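Hand baggage screening at Pondilville: changes to Lane 8

Sunday, August 17, 2025

The second phase of the checkpoint trial at Pondilville regional airport has begun. Lane 8 now runs the Stiklow scanner on every shift. The older X-ray unit stays in place as a fallback and is tested at the start of each day.

Operators should note that the alarm threshold for dense metal objects was lowered in June, after a test piece in a laptop sleeve went through unflagged on two occasions. The piece was lying flat against a power supply. Kuldeep Lodhi's team repeated the test with the sleeve turned on edge and got a clear alarm each time. The new setting produces more bag searches, and the queue figures should be read with that in mind. 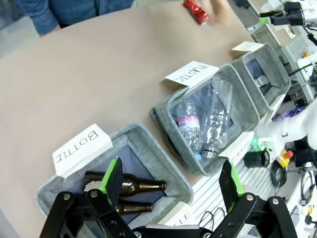 Covert tests will continue at a rate of 50 a month, spread across early and late shifts. Results go to Chrysoula Tzanetos and are not shared with lane supervisors until the month has closed. A missed test piece leads to a retraining session within 8 days. Operators who have had a session are put back on the test list straight away.

Transfer passengers arriving from Povura are still rescreened in full. The request to exempt them was turned down, as their bags can be opened airside between the two flights.

Image files from rejected bags are kept for 600 hours and then deleted. Requests to hold a file for longer must reach Jericho Agbayani in writing, with the lane number and the time of the search.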